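Vollero Guest Apartments - Frequently Asked Questions

We collected the questions which guests write to us most often. Please read them before you send a message, maybe your answer is already in the list. This page was last changed on 7th July.

How do I get from the train station to the apartments?
Take bus 26 from the stop in front of the station and get off at Powell Square. From the square it is a short walk uphill. With heavy suitcases we recommend a taxi, as the street has old stones and the wheels do not like them.

At what time can I check in?
From three in the afternoon. If you arrive after 9 p.m., please tell us the day before, and we will send you the code for the key box. The key box is on the left side of the street door, under the mailboxes.

Can I leave my luggage before check-in?
Yes. There is a small room on the ground floor for this. It is locked, but we do not have a person there all day, so please keep passports and computers with you.

How much is the deposit?
The deposit is 55 euros for each apartment. We do not take it in cash. It is blocked on your card when you arrive and released after you leave. Some banks are slow with this and we can't make them faster, even if we call.

Which apartment is the quiet one?
Clurovus is at the back and looks to the yard. Prillell has the better light and the bigger kitchen, but it is over the street, and on market mornings you will hear the market. Light sleepers should ask for Clurovus when they book.

Is there an elevator?
No. The building is old and the stairs are narrow. Both apartments are on the second floor. If stairs are difficult for you, write to us and we will give you the address of a colleague who has rooms at street level.

Can I cancel my booking?
You can cancel free of charge until two weeks before arrival. After this date we keep the price of the first night. In September the town has its music festival and other rules apply, they are written in your confirmation.

Do you accept pets?
One dog or one cat is welcome in Clurovus. In Prillell we do not accept animals. Please bring a blanket for your animal - the sofa is not for them.

How does the heating work?
Each room has its own control on the radiator. Number three is comfortable for most people. If the radiators stay cold, look first if the main switch in the hall is on, then call us.

The Wi-Fi does not connect. What should I do?
The name of the network and the password are on the card inside the kitchen cabinet. Write the password exactly, with the capital letters. If it still does not work, pull out the plug of the router, wait one minute and put it back.

Is there parking?
We have no own parking. The garage behind the square is open day and night. The gate on the yard side has the code 2620, but this is only for bicycles and for persons on foot.

What do I do with the trash when I leave?
Please close the bags from the small bins and carry them to the containers in the yard. Paper and cans have separate containers, the labels are on the lids. You do not need to wash the floor or take off the bed sheets. A look under the beds for forgotten chargers is a good idea - we find one almost every week. 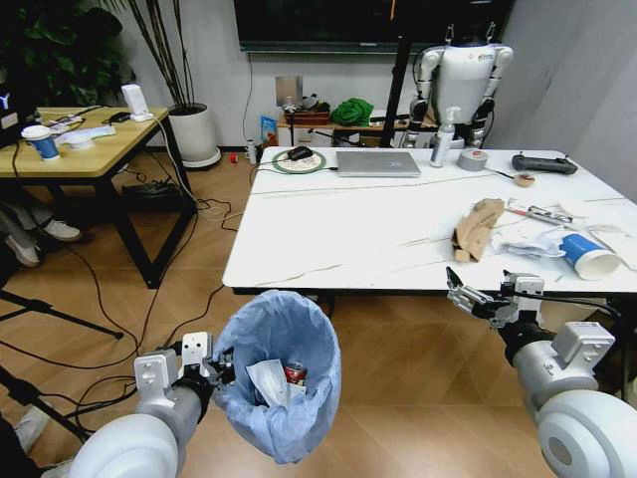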